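Match Day Travel Stewards Wanted - Sterwood Football Club

Sterwood is looking for 25 travel stewards for the new season, starting in August. You will ride on the supporters' buses to away games and help our fans arrive safe and in good time.

Each steward takes care of one bus. You check the names at the door, stay in contact with the driver, and tell the passengers when the road is closed or traffic is slow. At the stadium you walk with the group to the gate.

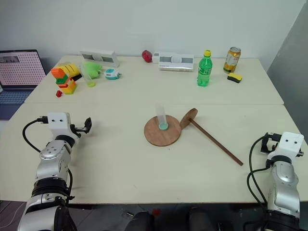 We ask that you are 18 or older, speak clearly and stay calm with a loud crowd. Experience is welcome but you do not need it. A first aid certificate is a plus - if you have none, we pay for the course.

Training takes two evenings at our office on Lireo Street, from 6:30 pm. Stewards are paid for every trip, also when the game is called off after the bus has left. Meals are included on long trips.

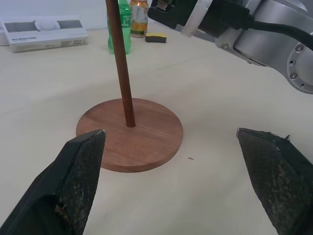
Wooden stand with a round base.

To apply, please write a short letter to Hiba Masri, Supporter Travel, and say which away games you can not do. Torquil Rankin will call you for a talk by phone. Please quote number 1232 in your letter.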